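Why Old Wallpaper Lets Go

Wallpaper fails at the seams first. The paste film is thinnest there, the edges take the most handling, and any movement in the wall behind collects at the joint. A sheet that looks sound in the middle may be holding by half its area.

Vimala Pinto has hung and repaired paper for Kindby, a small restoration shop, through 10 heating seasons. She dates most of her calls to January. Indoor air dries out, the paper shrinks across its width, and the paste gives before the paper does. "People blame the paste," she says. "Usually the wall was never sealed."

An unsealed plaster wall draws water out of wet paste too fast. The film skins over before it bonds, and the sheet hangs on friction and luck. A coat of thinned primer, left overnight, slows the draw enough for a proper set.
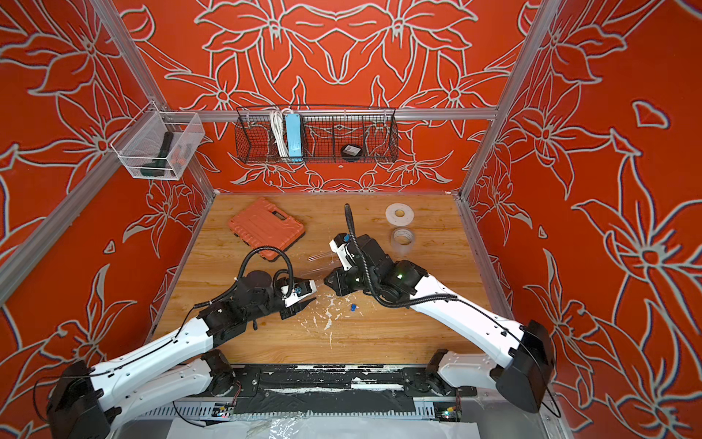
Pattern matters as well. Large repeats waste more paper, since each drop has to be cut to match its neighbor, and the loss can reach 50 percent in a room with many short walls. Small repeats waste less but show a crooked hang sooner. Pinto checks the first drop with a plumb line and ignores the door frame — in older houses it is rarely true.

Repairs follow a fixed order. Lift the loose edge with a thin blade. Brush out the dust and old paste. Work in fresh adhesive with a narrow brush, wait five minutes, then close the seam with light strokes of a roller. Heavy pressure squeezes the paste out and leaves a shiny line along the joint.

Eliécer Ccori, who handles estimates at the shop, turns down jobs with damp behind the paper. The source of the water has to be found and fixed, and the plaster given time to dry, before any paper goes back up.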